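Blog > Robots at Home > Chores

Will it ever pack the bag?

507 shares | 3 comments
Print this page | E-mail to a friend

So I'm back on chores again, sorry to everyone who comes here for the soldering posts! They'll be back when the weather turns. Chores are what I keep thinking about, mostly at 6:30 in the morning when I'm standing in the kitchen trying to get a kid's bag packed with one hand and butter toast with the other.

You know the question by now. When does a machine do this for me? I don't mean the floor. The floor is sort of handled. We've had a Flernar vacuum for years and apart from its feelings about the fringe on the hall rug it does its thing while I'm out, and I come home to lines in the carpet and feel like a rich person. I mean the stuff you do with your hands. Socks, lunch boxes, the dishwasher (oh, the dishwasher), and bags.

Bags are a great test, I think, better than most of what gets shown off. Everybody loves a video of a robot folding a towel, and fair enough, I've watched plenty of them on my phone in bed. But a towel is one thing. To pack a bag you've got stiff things and floppy things going together, in some kind of order, and then you have to close it. Try it yourself tonight and pay attention to what your left hand is up to. Mine never stops. It holds the side open, it pokes the bottom flat, it pinches the end of the zipper while the right hand pulls, and I don't remember ever telling it to.

Take the easy part first, which is picking up something small off a table. A box of kid's art stuff, say, and a chunky orange crayon-looking thing lying next to it. 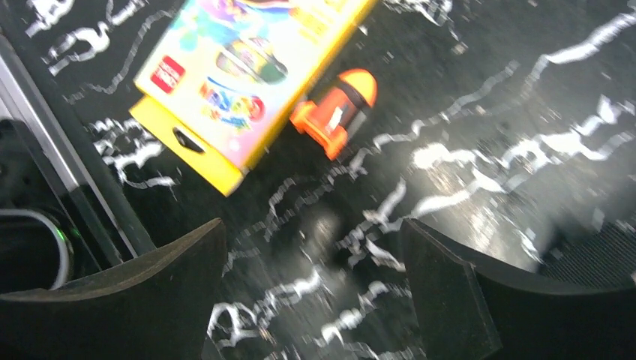
Drornby Home Robotics Club – Members' Blogs – Chores Corner

I used to think this part was solved. Box on table, grab box, done. And for a box on its own it's pretty close! Where it gets fussy is when two things are lying nearly up against each other and you only want one. Your fingers are skinny and squashy, and you can slide one down between things, or nudge the box over with a knuckle first without even deciding to. Two big stiff fingers have to come in from the right side at the right angle or they take both, or push one off somewhere.

And then there's the table. I have a soft spot for this one. A shiny black top with white squiggles all over it looks very fancy and must be miserable to look at if you're a camera. There's a big pale glare on it, there are streaks that run right past the things you're trying to find, and everything's a bit smeary when the arm is moving. People filter all that out for free. I put my keys down on a patterned tablecloth and still find them (on a good day).

Anyway, I'd give machines a B plus for picking up. Maybe an A minus if you're nice and spread things out for them. I have a friendly bet on with some folks over in Leite about when that turns into a solid A, and I'm not going to say what my guess was in case I need to change it.

Now for the bag itself.

Cloth is where I get humble. A cardboard box is the same shape at breakfast as it was last night, and a bag has no shape at all until you put something in it, and then it's got a different one depending on what you put in. You can't learn "where the opening is" and go back to it. You have to look, every time. And the bit you need to grab is usually the smallest bit on the whole bag.

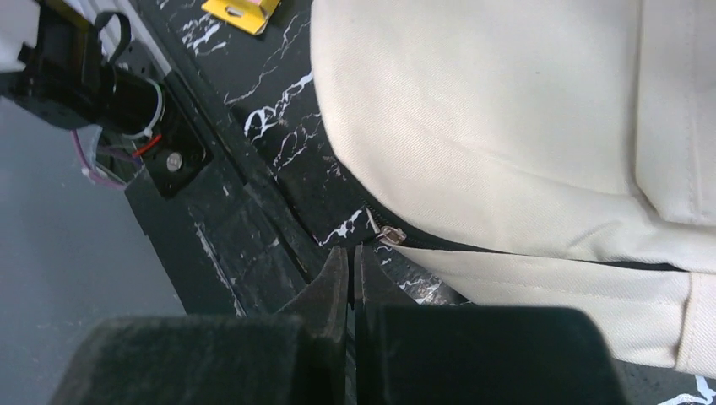

Small zipper pull, big fingers. The cream bag on the marbled tabletop.

I went home and tried working a zipper with kitchen tongs after thinking about this for too long. Please do it, it's the best free lesson in robotics you'll ever get. I used my old canvas shopping bag and the tongs I turn sausages with, and I gave myself ten minutes, and I was cross by minute two. Getting hold of the pull is hard enough. It lies flat, so you've got to tip it up or come at it from the end. Then when you've finally got it and you pull, the whole bag just comes with you! The bag slides along the table, and the zipper stays exactly where it was, smiling.

So you need something to hold the other end. If you've only got one arm, that's either a weight or a wall or a clip, or whatever you can wedge the thing against. If you've got two arms, great, now they both need to know what the other one is doing, and they need to pull against each other without pulling too hard. I think of it like making a bed with another person. Doable, and there's always a moment where the sheet goes flying out of somebody's hand.

I did the tongs thing for my nephew's class later on and let the kids have a go. They were much better than me, which I'm choosing to blame on their eyesight.

The other thing about cloth is how much of it looks the same. Get up close to a pale bag and it's a field of snow. There's weave, there's a crease, there's some more weave. Was that fold there before? Is that the edge of the flap or a wrinkle pretending to be one? When I'm lost in a bag I feel around until something tells me where I am, usually a seam. I did it this morning, elbow deep, looking the other way and talking to the dog.
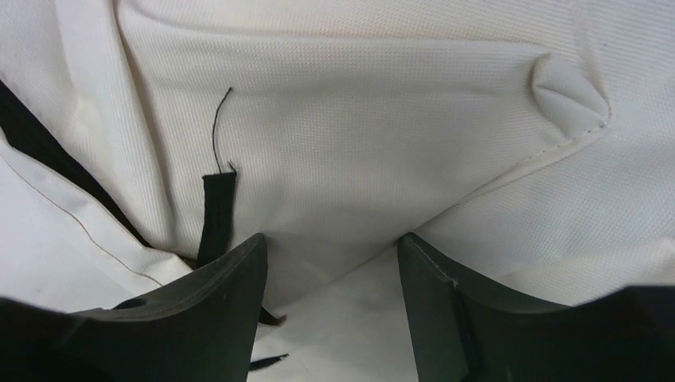 Up close it's nearly all off-white fabric. The black strap and its curly bit of thread, a black edge strip and a couple of seams are about the only landmarks.

A frayed strap end like that is the kind of thing I'd never notice, and it could be a real nuisance for a machine. Is it a handle? Is it part of the zipper? Do you pull it? (Do not pull it. I have pulled it. That's how I lost the lining of a perfectly good jacket.) We carry around this huge pile of dumb knowledge about threads and tags and flaps, years and years of it, from getting dressed every day. There's no page in the manual for it.

The way people seem to be going about this now is practice. You show the machine the chore again and again, with the bag flopped a different way every time, and it picks up what tends to work. Our club has a little side project called Planura that's trying to keep a list of which home chores have been shown start to finish with no help from a person. We're at 200 entries, and a lot of those are the same handful of chores wearing different hats – there's a great deal of cup moving in there. For how many practice runs a new chore needs, the guesses at our meetings go up to 1,000, and then someone asks what happens if you buy a different bag and everyone reaches for the cookies.

That's my own question too, by the way. I don't want a machine that can pack THE bag. I want one that can pack whatever bag my kid has decided on that week, including the one shaped like an avocado.

And on the shop floor it's a funny mirror image. A place that packs the same pouch all day long can just change the pouch. Stiffer fabric, a bigger pull, a tray that holds it open, and there's your robot earning its lunch. I toured a packing place outside Drornby last August and the cleverest thing in the building was a bent piece of sheet metal that kept a sack's mouth open. I stood there admiring it so long that I lost the tour. You can't do that at home, or at least I don't want to live in a house where everything has been stiffened for the convenience of the help.

Which gets me to the last part, where things need to go in or come out and the zipper is sort of open and sort of in the way. I find this the most interesting bit of the whole job. You've got a box of oil pastels sitting at a tilt in the gap, the cloth bunched up beside it, and the business end is way down at the bottom of the zipper in a tiny pinch of tape and fabric. One tug in the wrong direction and I'd expect the cloth to close up over the box, or catch a corner. I do it with my own hands and catch a corner half the time. 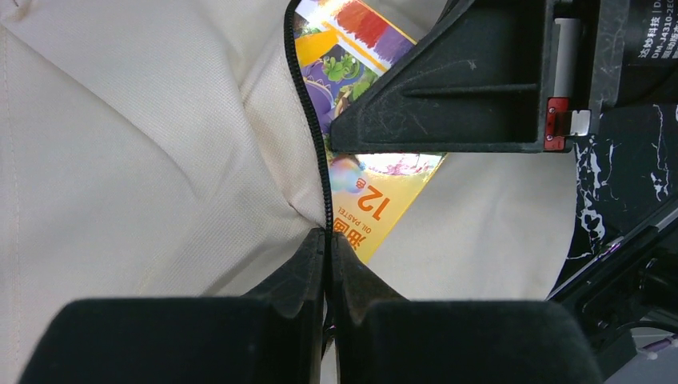
A reader wrote in after my last chores post to say I was being far too soft on the machines. Anything that takes longer than doing it yourself isn't help, the message went, it's a pet, and I should stop grading on a curve and come back when one of them can do a backpack in the time it takes to find the other shoe.

I laughed, and then I was a bit annoyed, and then I timed myself. I'm slow too! And speed doesn't bother me as much as it bothers other people. My dishwasher takes forever and I love it dearly. If a thing wants to spend two hours in the night packing a bag very, very carefully while I'm asleep, it can be my guest. What I'd need is to trust that in the morning the zipper is closed, the pastels are in there and the sandwich isn't underneath them.

We aren't there. For a mixed, messy bag in a real house I'd say C, with a kind note in the margin. Picking up is good, finding the zipper is coming along, and closing a floppy thing with stuff in it is still mostly for us. If you've seen one do the whole job in one go, on a bag it hasn't met, please put a link in the comments and I'll add it to the Planura list and eat my words with butter on.

Next time is the sock drawer. I've been saving up the odd ones.

3 comments
Print this page | E-mail to a friend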